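Notes on Arranging a Shared Workroom

I have been asked on several occasions to set down how our group arranges its shared workroom, and the November reorganization provided a suitable opportunity. The following remarks reflect my own experience and should be read accordingly.

The room was formerly used for storage by Macaraeg, the firm on the floor below, and it came to us with very little in it. Analyn Maglaya prepared the first floor plan. Her plan placed every table in the middle of the room, and it served us adequately for one season. The difficulty was circulation. People arriving with bags had to pass between seated colleagues, and conversations held standing up tended to take place directly behind someone's chair.

The revised plan moves the tables toward the walls and leaves the center open. Eduardo Agbayani measured the principal walkway and recommended a clear width of 60 inches, which we have kept. Bags are to be stored on the hooks in the corridor. This rule is observed unevenly, and I include myself in that remark.

We also adopted a modest schedule. The room is quiet until 2 in the afternoon, after which discussion is welcome. Mylene Agbayani proposed the arrangement, and it has been retained without amendment. The budget for the entire reorganization was 200 dollars, most of it spent on felt pads for the table legs and on new markers and erasers.

Lighting received longer consideration. Adoración Pacheco favored replacing the ceiling tubes with something softer. The majority preferred to keep them, on the grounds that the whiteboards are difficult to read in dim light — a view I share. The small pendant lamps under the lower ceiling at the back were left as they were.

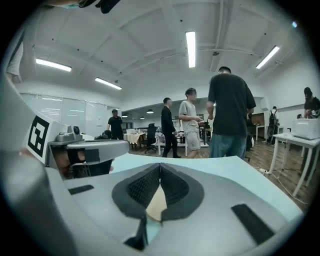
Panya Phromma

The open floor is used chiefly for standing discussion, and I regard it as the most successful part of the plan. Colleagues who would once have sent a message across the room now walk over and talk. The area near the whiteboards remains somewhat crowded in the late afternoon, and we are considering whether one of the boards should be moved to the opposite wall.

Two matters remain outstanding. The first is the doorway, where people still tend to gather on their way out. The second is the supply cabinet, for which Eduardo has requested a second shelf.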